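Plotix Hand Gripper Pair - Set-Up Guide
Section 3: Power and first start
Rev. 9/16/22, covers kit 3284 (two grippers)

1. Clear a table. Round, square, doesn't matter - both people need elbow room.
2. Power strip in the middle, switch OFF.
3. Lay out the cables, plugs pointing at the strip. Don't plug in yet.
4. One gripper each. Fingers open all the way, yellow tips up off the table.

Note: the yellow tips are push-fit. If one is loose press till it clicks. Spare tips are part no. 3841.

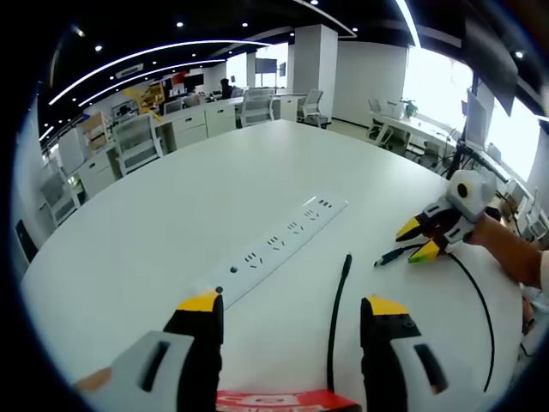
5. Plug in the first gripper, then teh second. Strip ON.
6. Wait 22 seconds. No squeezing while it starts up, it sets its zero then.
7. Squeeze and release slowly, three times. Should feel even thruogh the whole travel.
8. Pick up something light, a small box is fine. Hold, put down.

CAUTION: keep cable slack out from between the fingers. Pinched cable = dead cable, not under warranty.

CAUTION: Strip OFF before you pull any plug.

Low battery light below 80 percent on first start - normal, leave it on charge. Still on after a full charge, see Section 7 or contact Rernesell service.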